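# Painting a Curved Wall Without Roller Marks

The curved wall at our place in Sarkimville is 232 square feet of plain white, and I have now painted it twice. The first time I treated it like any other wall and got stripes from one end to the other. The second time went a whole lot better, so I'm writing it all down while I still remember!

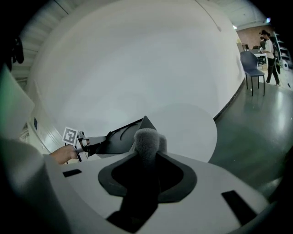 *The big white curve, with the slatted ceiling off to the left.*

## Why a curve is different

A flat wall catches the light pretty much the same way all along. A curve doesn't. Wherever you stand, there's some part of it where the light is skimming across sideways, and that part shows you every ridge and drip you left behind. Then you take two steps and it's a different part (I spent a lot of August walking back and forth and groaning).

So most of the work is in the prep and in how you roll. The color hardly matters, though I'd stick with a dead flat finish. I tried eggshell the first time around and I will never do that again on anything with a bend in it.

## What I used

- Flat white wall paint, two gallons, poured together into one big bucket
- Primer for the patched spots
- A Drekix roller frame, nine-inch, with a half-inch nap cover
- Extension pole
- Angled sash brush, two and a half inches
- Lightweight filler and a flexible plastic spreader
- Sanding sponges, medium and fine
- Painter's tape, the kind that stretches
- Drop cloths and a bright work light you can move around

The flexible spreader is the one thing I'd really push you to buy. A stiff metal putty knife wants to make a flat spot, and a flat spot on a curve sticks out like crazy.

## Finding the bad spots

Wait for evening, turn the overhead lights off, and lay the work light right up close to the wall so it shines along the surface. Walk it slowly and circle every dent in light pencil. Go easy with the pencil – I pressed hard on my first go and had to prime over my own circles.

Fill with thin coats. Bend the spreader a little with your fingers so it follows the wall, and pull it sideways, around the curve. Let it dry, do it again, then sand with the sponge. Sponges bend too. Please don't use a sanding block! Dulce Barrera lent me a hard one with 2000-grit paper on it, which is lovely for car paint and did nothing at all here except polish my filler.

Wipe the whole wall down with a barely damp cloth, then prime every patch.

## Taping the bottom edge

There's a dark line along the bottom of ours where the wall meets the floor, and it shows up every wobble. Regular tape wrinkles if you try to bend it around. With the stretchy kind, stick down one end, pull off a foot or so, and ease it along with your thumb. Press the edge down with something smooth – I used the back of a spoon.

Anything hanging from the ceiling near the wall should be tied back out of the way before you start, cables especially. I dragged a wet roller straight into one and had white speckles on my glasses for the rest of the day.

## Rolling it

1. Stir the paint well, and get the roller cover damp first, then spin it out.
2. Cut in along the bottom and top, but only four feet ahead of where you're rolling. If you cut in the whole wall first, the edges dry and you get a picture-frame look.
3. Start at one end and roll straight up and down, full height, overlapping each pass by half.
4. Every three or four passes, go back over that section very lightly, top to bottom, always in the same direction. Don't reload for this part.
5. Keep going. No lunch, no phone! A wet edge that dries in the middle of a curve is there until the next coat.

Keep the roller upright the whole time. If you tilt it, one end digs in and leaves a thin ridge, and that's exactly where my first set of stripes came from.

Two coats over the whole thing meant 465 square feet of rolling with a bit of touching up, and my shoulders knew all about it.

## Pulling the tape

I give the last coat 30 minutes and then pull the tape slowly, folded back on itself. If it starts lifting paint, run a sharp blade along the edge and carry on from there. Then leave the drop cloths down overnight and check with the work light the next evening. I found two missed spots near the left end and dabbed them in with a mini roller, feathering out as it ran dry.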